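The Standside Kitchen

Dalva Tavares had the key to the Standside on a loop of green string, and she wore it around her neck because she had lost the last one down a drain. The shop was called the Standside because it had once been a stand at the side of the road. Her aunt had put walls around it, then a roof, then a second room, and had never changed the name.

In October the aunt moved to Grurkeo to be near the hospital, and Dalva took over the lunches. She could make soup, eggs, toast and a bean stew. She could not make the aunt's red sauce, and the red sauce was what people came for.

The aunt had not written it down. She had said on the phone, "Tomatoes, vinegar, sugar, and you wait." When Dalva asked how long, the aunt said until the spoon leaves a road. Then a nurse came in and the call was over.

Dalva made it eleven times. She kept the jars on the shelf over the sink with strips of tape on the lids. The first was sour. The third was burned, and she kept it anyway. The sixth was close, but it was thin, and it ran off the eggs and under the toast. She served it to Till Steinbach, who drove the feed truck and ate the same plate every morning at seven. He ate it and paid and left two coins by the cup as usual.

"Was it all right?" she asked.

"It was hot," he said.

She wrote that on the tape.

Maya Haddadin came in at the end of the month to fix the water heater. She was there most of the afternoon, on her back under the counter, and Dalva cooked while she worked. There was not much room for both of them. Dalva stepped over her legs to get to the stove and stepped over them again to get to the salt.

"My mother put an orange in hers," Maya said from under the counter.

"In the sauce?"

"Half of one. She squeezed it in and then she threw in the peel. She took the peel out later. Sometimes she forgot."

Dalva had one orange, which she had been saving for her own supper. She cut it and used half.
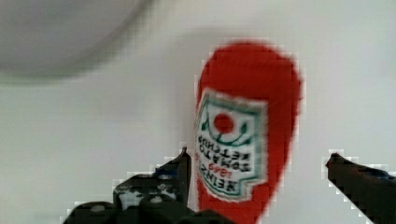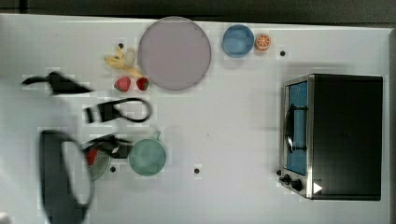

Elfriede Kröger thought it was too sweet, and told her so at lunch the next day, with the spoon still in her hand and most of the counter listening. It was a good sauce, she said, and she would eat it, but it was somebody else's. The old one had bitten a little at the back. This one didn't bite. She asked for more bread.

Dalva went into the second room and stood by the flour sacks for a minute. She could hear the forks. When she came out again Elfriede had finished the bowl and was wiping it with the crust.

"You could put it in bottles," Elfriede said. "I'd take one for my sister. She likes a sweet thing."

"You said it was somebody else's."

"It is. That's no reason not to sell it."

That night Dalva called Grurkeo. The phone rang for a long time. Her aunt's voice was small and dry, and she wanted to know first about the roof, and then about the cat, and then whether the man from Wesia had come for the empty crates. He had. He had signed for them, and Dalva had put the slip in the tin.

"I can't get the sauce," Dalva said.

"What did you do to it?"

"I put an orange in."

There was a pause. Dalva heard a cart go by in the hallway on the other end.

"Who told you to do that?"

"Maya Haddadin. Her mother did it."

"Her mother," said the aunt. "Her mother got it from me. I stopped because oranges went up. I used more vinegar and everyone got used to it."

Dalva sat down on the step stool. She had the phone cord in one hand and a dish towel in the other. She asked if the aunt was sure, and the aunt said she was sick, she was not confused, and that the first winter at the stand she had bought a whole box of oranges by mistake and had to put them in something.

"So which one is right?" Dalva asked.

"Right for what?"

"For the shop."

"Which one have you got jars of?"

Dalva looked up at the shelf. She had one jar of the orange and ten of the others, counting the burned one.

"Then you'd better buy oranges," her aunt said. She coughed and put the phone down without saying good night. She had always done that.

In the morning Dalva walked to the market with the cart. Oranges were high again. She bought a bag of small ones with marks on the skin, and a sack of tomatoes, and a new wooden spoon, and on the way back she stopped to rest at the bridge, where the wind was coming up the river. Her hands smelled like the bag. The feed truck went by and Till Steinbach lifted one finger off the wheel.

He was parked outside when she got there. It was ten past seven and she had kept him waiting, which had not happened before. She unlocked the door with the key on the green string and lit the stove and put his eggs on. She gave him the orange sauce out of the one good jar, a full spoon of it, next to the toast.

He ate it more slowly than usual. A little way in he stopped and turned his plate, and then he went on.

"It's the old one," he said.

"You remember it?"

"I was nine," he said. "There weren't any walls."

He paid and left two coins by the cup. Dalva took the ten jars down from the shelf and lined them up by the sink. She pulled the tape off the lids, emptied the jars one after another, and put the water on to boil.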